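Creation Research Group Revises Helium Diffusion Study

June 30, 2021

The Bulitz Center for Origins Studies has released a revised version of its report on helium retention in zircon crystals. The new text replaces a draft circulated to members last September and corrects an error in how diffusion rates were averaged at low temperatures.

Zircons are small crystals found in granite. As the uranium inside them decays, helium forms and slowly leaks out. Young-earth researchers have argued that many zircons hold more helium than they should if the rock is billions of years old. Critics reply that the leak rates used in such arguments depend on assumptions about the temperature history of the rock.

The report covers 70 crystals separated from a single granite core, taken at a depth of 1,609 meters. Lead author Omid Golestani said the earlier draft applied one diffusion curve to the entire set. The revision sorts the crystals into 4 size classes and fits each class on its own.
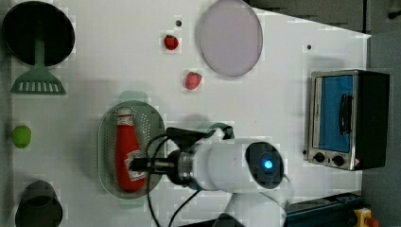 Crystal size matters in this work because helium has farther to travel before it escapes a larger grain. A diffusion model treats each grain as a sphere, with gas moving outward from the center to the surface. Real zircons are elongated, and the report now lists a correction for each class.

Golestani and coauthor Auður Juhl state that the revised figures still favor a short cooling time, though the margin is smaller than in the draft. They also concede that the core's past temperatures are not independently known.

Agustina Bravo, a geologist who reviewed the report and does not hold a young-earth view, called the size classes an improvement. She said the central problem remains the assumption of constant temperature, and that one core cannot settle it.

A second core, from the Butkienė site, is being prepared for testing. The report and its data tables are available from the center on request.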